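Vondadus wrist-view set, README

Hello! I put this set together for one question: can a policy that only sees through a simulated wrist camera learn to stay calm when something big and dull fills half its view? All my earlier runs used tidy kitchens with clear sightlines, and the policies got very good at tidy kitchens.

What you get is 1000 simulated episodes, 700 for training and the rest held back. Everything is rendered, no real robot footage at all.
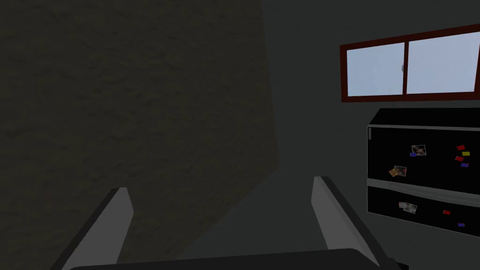 The method is a small tweak on plain behaviour cloning. I train as usual, then run a second pass where random patches of the wrist view are swapped for rough brown and grey textures (the Rivadeneira pass, if you see that name in the configs). The labels stay the same. It adds 60 minutes to training on my machine, which I can live with.

Did it help? A bit! On the held-back episodes the policy stalls less often when its view is blocked. It's still rubbish at backing away once it has got too close to something, and I haven't worked out why.

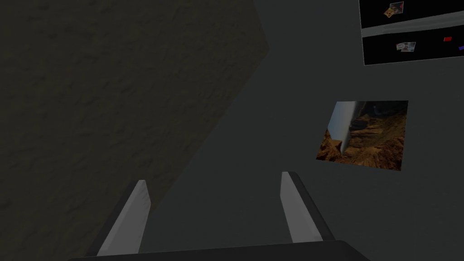
A few things to know before you download:

The Ollmont loader expects episodes in numbered folders. Please don't rename them, I did and lost an evening.

20 of the training episodes have an early stop flag. I left them in, so filter them out if your code minds.

Lighting hardly changes across the set, so I wouldn't use it to test anything to do with brightness.

The old Fisance export script still works, but it drops the gripper state. Use the new one.

Last updated 04/12/2020. Bug reports are very welcome, and please include the episode number.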